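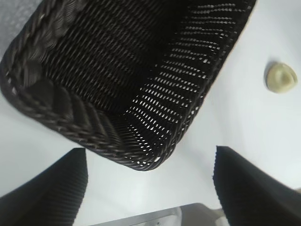 I own too many baskets, and every one of them was bought to solve the problem of owning too many things. I would like this noted before I tell you about the dark brown one, which I defended at some length in front of my friend Priya Kapoor last month and which I am now prepared to defend in front of strangers.

It started in July, when I decided to empty the hall closet. Our hall closet in Zernthorpe is the kind of closet that came with the house and has never recovered from it. It has one shelf, too high, and a rod, too low, so that coats drag on the floor while the shelf collects whatever can be thrown at it from a standing position. I had been throwing things at it for 12 years.

Priya came over to help, by which I mean she sat on the stairs with an iced coffee and asked me questions in the voice of a customs officer. Do you use this. When did you last use this. What is this. The last one came up more than I would have liked. We found a bicycle pump for a bicycle I sold, a box of candles too nice to burn, and an envelope of spare buttons from clothes that have gone to their reward. We found a single ice skate. I don't skate.

And then the baskets. They were stacked inside each other up on the shelf, and as I handed them down Priya lined them up along the hallway like suspects. There was the seagrass one that sheds. There was the wire one that leaves a grid printed on anything soft. There was a round one with a lid, bought from a shop called Gurum that sold nothing but baskets and soap and closed within a year, leaving me with the basket and a lifelong suspicion of fig as a scent. And there was the dark one, the rectangular one, nearly black unless you get it under a lamp, when the braid around the rim turns a little brown and shiny and looks as if it cost more than it did.

Priya held it up. "Isn't this plastic?"

Well, yes. It's synthetic rattan, the same sort of thing they make patio chairs out of. I know how that sounds. I went through a long phase of believing that storage should be made from something that had once grown in a marsh, and I have the seagrass basket to show for it, along with the bits of seagrass basket I still find in my socks. The plastic one has never shed a thing. You can wipe it with a damp cloth. You can knock it off a shelf and it lands like a cat. It has been, at different times, a home for mittens, the place where magazines went to be forgotten, a temporary bed for a toy giraffe with a head injury, and the container for all remote controls, including the ones for televisions we no longer have.

I paid 35 dollars for it, which felt steep then and feels like theft now when I look at what they want for anything woven. My neighbor Roxana Furtună has a pair from Buzatu that she talks about the way other people talk about their kids' colleges. They are very beautiful. She keeps one rolled-up blanket in each. I asked her once where the junk went and she gave me a look of real concern.

So here is my case for the thing, as put to Priya on the stairs.

First, it has proper corners. Rounded, but corners. Round baskets are lovely in catalogs and useless on shelves, where they leave those little triangles of wasted space that fill up with receipts and single batteries. A rectangle sits next to another rectangle and behaves itself.

The rim is thick. That fat twisted braid all the way around is the part you grab, and you can grab it with one hand while the other hand is holding the closet door open with an elbow involved. The walls are a much finer weave and I wouldn't want to haul a load of canned goods by them.

It also hides things without lying about it. The sides have all those small gaps, so some light gets through and you have a faint idea that there's something in there, but you can't tell that it's three phone chargers and a harmonica. I consider this the correct amount of privacy for household goods. Clear plastic bins, which I tried after reading a book about calm, just let you look at your own mess in high resolution.

Now the case against, because Priya made it and she'll read this. The inside is so dark that anything small and black is gone for good. She proved the point by tipping out what I had declared to be an empty basket and producing a hair tie, a glove and the missing cap to my good pen. I had bought a replacement pen by then. I had, if we're being thorough, bought two. The gaps in the weave also collect dust, and the dust does not want to leave. I've tried the vacuum brush, an old toothbrush and a can of compressed air. The shower worked best. I put the basket in the tub, rinsed it, and left it upside down on a towel overnight, where my husband met it at two in the morning and had a few words with it.

We kept going until dinner. The ice skate went. The pump went. The nice candles came out to the kitchen table and I have been burning them during the week like a duchess. Of the baskets, the wire one left with Priya, who says grid marks don't bother her, and the seagrass one is in the garage, shedding onto concrete where it can't hurt anybody. The lidded one I kept and I can't tell you why. It still smells of fig.

The dark one had a good wipe and sat on a plain white surface for a day or so while I worked out what it was for now. I had ideas. Scarves, I thought, or the dog's things, or one of those trays of folded hand towels that people put out for guests when they have guests. Priya suggested I leave it empty for a month and see what happened.

What happened is that it's on the closet shelf and it holds mail, one glove, a tape measure, the harmonica and a flashlight. The flashlight is black. I find it by feel.

I still need something for the coats. Roxana says Kilus makes a very good hook.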